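Teaching a gripper to press a switch: what we can and can't claim
Project report, Prasell shared workshop, 4/12/23
Kadri Vasiliauskas, Mirko Rizzi, Tươi Mạc

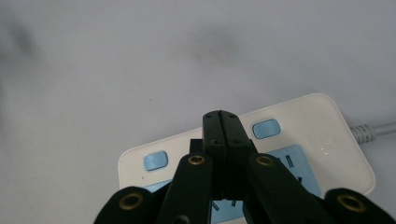 Our proposal in May said that a cheap hand-held gripper would let us collect good demonstrations quickly, and that a small arm could then copy them. I (Kadri) wrote that part and I no longer believe the word "quickly". The rest of this report explains why.

The task was pressing the buttons on an extension socket with the fingers closed. We picked it as an easy one. The socket was unplugged for every session, on the insistence of Cinzia Marino, who supervised us.

1. The build
Mirko printed the parts over two weekends. The linkage follows a design from an older workshop project called Nicholas, with the arms shortened by 5 mm. Shortening them was meant to reduce play at the pivots. We never measured the play before the change, so we can't say that it did. The fingers close well enough, but they are wide for this job and hide a good part of what is underneath them.

2. Collecting
We recorded 800 attempts and kept 564. Most of the rejected ones were thrown out by Tươi, by eye, and when I went through a batch of them again I disagreed with her on 24. That is a weak way to clean data. Two people should have done it separately from the start.

Nearly all the attempts were on the same table under the same lamp. Myroslav Hladun, who let us use his bench arm, asked what would happen on a dark surface. We don't know.

3. Results
The arm pressed the correct button more often than not. I am leaving out the percentage we gave in the talk – it came from one afternoon, with the socket put back in nearly the same spot each time. Once Mirko turned it by a quarter, the arm went for the housing between the buttons and stayed there, pushing.

4. What I would change
Narrower fingers, a written rule for rejecting attempts, and a test set recorded by somebody outside the group. I would also try a plain scripted press first. It might do as well as ours, and we should have checked before printing anything.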